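The rulebook, such as it is

When I took over the written procedures for our little cleaning project at Basside, I inherited a document of 152 rules. Terence Garside wrote most of them, in August, and I believe he was happy. Rule 60 told you to consult rule 17. Rule 17 had been deleted.

So I spent the first part of January cutting. My test was simple: if I couldn't remember a rule with my hands full, it went into an appendix, where rules go to be respected and never read. What survived fits on 2 sheets of paper, and Kirsty Bramwell says even that is one sheet too many. She may be right. She usually is, and keeps a tally.

The ones I fought for:

Inspect the fingertip covering before every run. If it's lifting, rewrap it. "It'll hold" is a prayer and we don't log prayers.

Change one thing at a time. Grip force or approach angle, never both, however late it is and however much you want to go home.

Write down what the gripper picked up, in plain words. Graham Entwistle once logged a whole afternoon as "misc." and we are still arguing over what misc. was.

Keep the stop button where your hand already is. Keith Heywood moved it to make room for a sandwich, and that's now a rule with his name on it.

A pick counts when the thing is in the tips and clear of the surface, and then it counts again only if it goes where it was meant to go. Under the old rules you could score a success by giving the target a firm nudge. Our numbers looked wonderful.

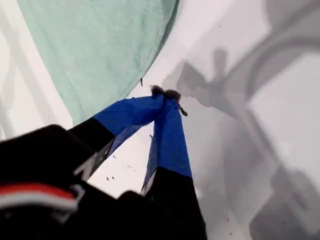
Small dark fuzz, blue fingertips. Under "what was picked up," please write "fuzz."

The hard part of the new sheet is debris. Do you clear the stray specks before a run, or leave them and note them? Chelsea Greenwood wants them left, on the grounds that real dirt doesn't arrive one piece at a time. Terence wants them cleared and has offered to draft a section on it. I've told him he can have a paragraph.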